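I run the after-school robotics club at Costen, and in December I let a sales rep talk me into the Räsänen Sorting Course. It's a boxed set of toy construction parts with a teacher's binder and a license for their lesson site, all meant for clubs that already own arms. We own a pair. The rep's claim was that students would go from "scripted motion to real manipulation" in one term. I've now had the set for a full term, and I'd like the next coach to read something other than the brochure.

## What you pay for

The set is $300 and the yearly license is another $200. For that you get bolts, nuts and perforated strips in bright plastic, the binder, and logins for the students. You don't get a mat, a storage tray or spare parts. I called about spares and was told to buy a second set.

My first thought was that this is a preschool building toy with a binder stapled to the price. I still mostly think so. The parts look like ones I've seen in the toy aisle, and I couldn't find anything in the binder that depends on their being Räsänen's. If you have a younger cousin with a bucket of nuts and bolts, start there.

## The parts

To be fair, the shapes were well picked. The nuts come square, hexagonal and triangular, the bolts have fat ribbed shanks, and the strips run from stubby to long. There's a heart plate that my students fight over and a curved one that none of the grippers like. A bolt lying on its side is a different problem from a bolt standing on its head, and students who had only ever moved foam cubes were stuck on that for two full meetings. I count that in the kit's favor.

The long strips are another matter. They're flat and slick, and with parallel fingers you either come down exactly across the narrow width or you push the thing over the mat. The binder gives this one paragraph and a drawing. The drawing shows a gripper that looks nothing like ours.

We ended up ignoring the suggested starting layout, where everything is in tidy rows, and just spreading the parts out. Brown paper underneath helped more than anything in the box. On the bare white table the pale curved plate was hard to pick out on camera, and the glare was bad.

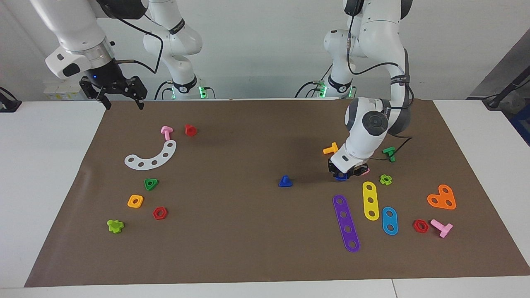 ## The lessons

There are three units: Pick, Sort and Join.

**Pick** is fine. One arm, one part, one target. Most of my students had it done early and were bored before the worksheet was.

**Sort** is where I lost patience. The unit asks for sorting by color, then by shape, then by both, and the sample code handles only color. Shape is "left as an extension," meaning the coach writes it on a school night. One of our parents, Erzsébet Balogh, writes software for a living and offered to look it over. Her verdict was that the color thresholds had been tuned for somebody else's lights, and she rewrote the section in an evening. That rewrite is the version we use. I sent it to Räsänen and got an automatic reply.

**Join** is the unit on the front of the brochure: one arm holds the nut, the other turns the bolt into it. I'd budget a lot of time for this and expect little. Our students got a bolt started by hand-guiding the arms, and they were thrilled, and I was pleased for them. By program alone we never had it work often enough that I'd put it in front of a judge. The threads are coarse and forgiving for a child's fingers. For two grippers that don't agree on where the hole is, they aren't forgiving enough.

The lesson site logs students out after a short idle period and doesn't save worksheet answers when it does. We went back to paper in the second week.

## What it was good for

The best meetings had nothing to do with the binder. I'd have one student lay out the parts however they liked and another plan the order of picks, out loud, before anyone touched the controls. Which piece is blocking which? Can the fingers get down next to that strip without bumping the nut beside it? They argued a lot. Those arguments were better teaching than anything in Unit 2, and they cost us a roll of paper.

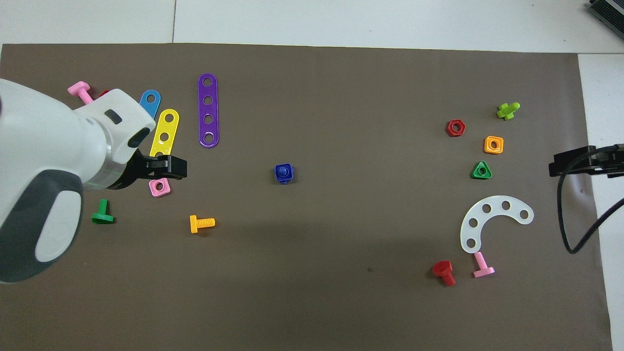

*Gripper open over the pink square nut, with the end of the yellow strip close by.*

## Compared with the others

We borrowed the Nudeo block set last year. It's duller, just cubes and cylinders, but the sample code ran the first time and the guide was short. I also looked at Ostura's course and passed on it, as it wants you to buy their table.

If your club has never done pick and place, I'd take Nudeo. If you're past cubes and want awkward shapes, buy loose toy parts and write your own tasks. I'd only pay for the Räsänen box if your school requires a packaged curriculum with standards listed in the back, which this one does have, neatly laid out.

We aren't renewing the license. The parts are staying in the cabinet, and the students have already asked to use them next term.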